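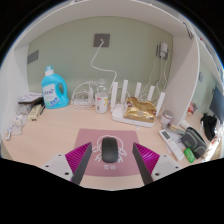
The mouse on its pad, between our two magenta-backed fingers.

Moving a Mouse the Hard Way
2018-02-13

So the robotics class has eaten my life, and I could not be happier! I signed up in October thinking I'd get to solder a few things and maybe make something roll across a floor. Then we got to pick projects for the second half, and our group (we call ourselves Stalum, please don't ask what it stands for) went for teaching by demonstration. You hold a gripper in your hand, you do a chore with it, the camera on the tool records what you did, and later a program tries to learn the chore from the recordings.

Our chore is the computer mouse. Pick it up off the desk, set it down on the mouse pad, let go. I've done this with my own fingers every day for years without a single thought, and with the gripper I was so bad at it the first evening that my project partner had to leave the room to laugh.

What the tool is like to hold

The hand-held gripper has the same two fingers our arm is supposed to get at the end of the term. Dark gray angled tips, magenta ribbed pads behind them, white brackets with little screw holes underneath. You squeeze, they close. I love the color. Omid Daneshvar, our instructor, would prefer that I love the calibration sheet as much, and I'm getting there.

The thing I keep relearning is how little you're allowed to use. No wrist flick, no nudging with a pinky, no steadying the pad with the other hand. A mouse is a smooth oval and ours is matte black, so if you come in a bit too high the tips ride up over the shell and you close on nothing. Too far forward and you get it by the nose, and then it swings. The sweet spot is a bit behind the middle, both fingers level, and you have to commit. I hum while I do it now. It helps!

Then there's the pad. It's dusty pink with a white line drawing of a cartoon character with round ears, and I'm told the drawing is good for us, since a plain pad gives the program very little to look at. I mostly aim for the belly. If the mouse lands facing the back wall and entirely on the pad, I call it good. If it lands sideways we mark the run as a miss and keep it anyway, in a separate folder named Rieger after the group member who produced most of them. (He picked the name. He's proud of it.)

The desk stays messy

We had a long argument over this one. Half the group wanted a bare white table with a mouse and a pad and nothing else, like in the papers. The other half, meaning me, wanted a real desk with real stuff on it. The desk I had in mind sits in a nook with a shelf overhead, and it has a blue jug of laundry detergent against the back wall, a white router with its antennas sticking up, a gold foil bag right there by the router, and charging cables going everywhere. It's a desk where a mouse would live.

I won, mostly by being loud. And I still think it's right! If the program only ever sees a clean table, what happens when it meets a cable? Our first small test model, which we named Zavent for no reason beyond liking the sound, was trained on bare-table runs only. We showed it a cluttered view and its predicted path went wandering off to the back of the desk as if it had spotted an old friend.

The price is that you have to be careful what you change between runs. We move the mouse and we move the pad, including the angle of the pad, and we leave the rest alone for a whole session. I broke that rule once by tidying (habit!) and we lost an afternoon figuring out why two batches didn't match.

How a session goes

Two people per session. One holds the gripper, the other calls out a start position and types notes. The notes are short – where the mouse starts, how the pad is turned, good or miss, and anything odd. We swap when the holder's forearm gives up. Mine goes first, always, and I've started doing those rubber ball squeezes while I watch TV.

We have 293 good runs now. The goal Omid gave us was 100, so we're way over, but the clutter makes everything harder and I'd like a lot more before we train again. The misses folder has 14 in it from last week alone, and most of those are pads I placed at some silly angle and then couldn't hit.

The start positions are my favorite part. It's easy to get lazy and drop the mouse in the same comfy place every time, right in front of you, with the pad next to it. So we wrote a tiny script, Plostico, that picks the spot and the pad angle for us and prints them out in big letters. It has no mercy. It'll put the pad over on the right, twisted, with the mouse left of it, and you end up reaching across yourself in a way that feels like bad yoga. Those are the runs I learn the most from, though. My reach is smoother than it was a month ago, and you can see it when you scrub through the recordings side by side: fewer little stops, less hunting before the fingers close.

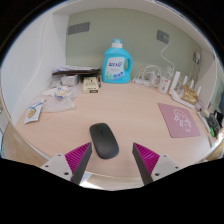

Still on the list

Lighting, first of all. We've recorded almost everything with the same lights on and I want some evening runs in there, and a few with the blinds half down.

Second, camera angle. When I tip the tool too far forward the fingers hide the mouse at the worst possible moment, right before the grab. Omid showed us a trick of coming in flatter and dropping at the end. I can do it about half the time. Rieger can do it every time, which is annoying considering the folder.

Third, writing up. Every group gets a page on the class site and a short talk, and ours has a title and one very nice diagram so far. I've promised to do the section on start positions, so if you have strong opinions on how to explain random placement to people who've never held one of these things, leave me a comment!

And the arm. We get our first slot on it in the last part of the term, and until then it's all hands and recordings. I've been practicing with other things at home in the meantime, using kitchen tongs – a bar of soap, a deck of cards, the TV remote. The soap is impossible. If anyone manages soap with tongs, I want to hear how you did it.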